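Extrusion Quality Technician (Second Shift), Woltdale Plant
Rokgate Profiles, June 2018
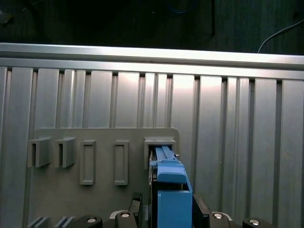 Rokgate Profiles is seeking a quality technician for its Woltdale plant, which supplies aluminum sections to builders of machine bases, guarding and display fixtures. The plant runs 17 active die families and held 3,523 open dimensional records at the close of the last quarter. The technician will take over routine measurement of slot profiles and will maintain those records. Most customer returns concern slot width, flatness of the broad faces, or surface finish. A difference in sheen from one face to the next is easily noticed by the customer. Applicants should be comfortable judging finish against a reference sample under fixed lighting.

Duties

- Measure first-off and last-off pieces from each press run and enter results before the end of shift.
- Check twist, bow and slot opening against the customer drawing. Drawings are issued in both inch and metric units.
- Section and etch samples when weld seams are in question.
- Calibrate hand gauges on the posted schedule and tag any gauge found out of tolerance.
- Place material on hold. The technician has authority to do this without a supervisor's signature; release requires one.
- Write nonconformance reports that can be read by the die shop without a follow-up call.

Requirements

High school diploma or equivalent. Two years of inspection work in metal forming, machining or a similar trade. Working knowledge of geometric tolerancing. Ability to use calipers, height gauges and a profile projector. Ability to lift 40 pounds and to stand for most of a shift. Experience with anodized finishes is preferred but not required.

Terms

Full-time, hourly, second shift. The probation period is 6 months. Training takes place on first shift for the first 9 working days under Justinas Pärn, after which the technician reports to Thabiso Radebe, second shift lead. Safety shoes are reimbursed once per year on presentation of a receipt. Hearing protection is supplied.

How to apply

Send a resume and the names of two work references to Chak-lun Fung, Personnel Office, Rokgate Profiles, Woltdale. State the position title on the first page. Applications will be reviewed as received and the position will close in July. Selected applicants will be asked to complete a short practical test with a caliper and a drawing. Travel costs for the test are not paid.

Print this page
E-mail this page

Recent openings
Die Corrector, Woltdale
Press Operator, Third Shift, Woltdale
Anodizing Line Helper, Sesberg
Shipping Clerk (Part-Time), Sesberg
Maintenance Electrician, Woltdale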